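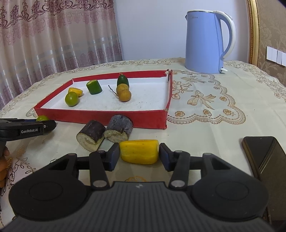
Table with the red tray and the two short logs

Re: [plestow-seder] numbers, tables, who is bringing what

Sorry for the slow answer, been on the road since August started and only getting to mail at night. Quick replies below, typing fast.

Tincuța Iordache wrote:
> Hi all, I know it's months away but the hall wants a deposit and I'd
> like to settle the community Seder before everyone scatters again.
> Last year we said 24 and set for 24 and then 29 people sat down. Can we
> agree on a cutoff this time? Also Fermín, you still have the haggadahs
> I think, and can you say again what went wrong with the soup. And does
> anybody mind if we start earlier, the kids were asleep before the
> second cup.

Cutoff — yes please. Two weeks before, and after that you go on a waiting list. I'd rather say no to a cousin in advance than squeeze a chair in by the coat rack again.

Haggadahs: I have 17 of the blue ones, in the box under my stairs. 16 if you don't count the one with no back half (ends in the middle of Dayenu). The older set is at Ninell's unless she passed them on. The page numbers don't match between the two, which is why half the room was lost by the second page of Maggid. Can we please pick one edition and just buy the missing ones? Used is fine. I would chip in.

Soup. Nothing went wrong with the soup, it was the matzo balls. I made them at home at noon and drove them over in the broth and they drank all of it. Next time cook them seperately, carry them dry in a covered dish, broth in the big pot, put together when people are washing hands. And two pots not one. The hall stove takes forever to bring a full pot up.

Starting earlier. Depends when it gets dark, doesn't it. Moussa's idea from a couple years back was to feed the kids something real at five, potatoes and eggs and so on, then start at the normal time. Worked ok that year. I'd do that again over moving the whole thing. Also give them the four questions in pairs — nobody wants to sing alone at age six.

The deposit, is it still the same as before or did they go up? If it's up I say we ask about the smaller room, it has its own sink and the sound is so much better. We'd need the long tables in an L but that's fine, we did it once.

Other stuff while I remember
- horseradish: fresh, and grate it outside. I can bring the root
- someone who is not me on charoset. two kinds if possible, one w/o nuts
- grape juice ran out before the wine did, get more
- the good knife never came back, check your drawers

Can't do the shopping run this time, am away the week before. Back the day before in the evening and can help set up chairs form then on.

Will look for the reciept for the tablecloths, Tincuța, I know I owe you that one.

Fermín Barrientos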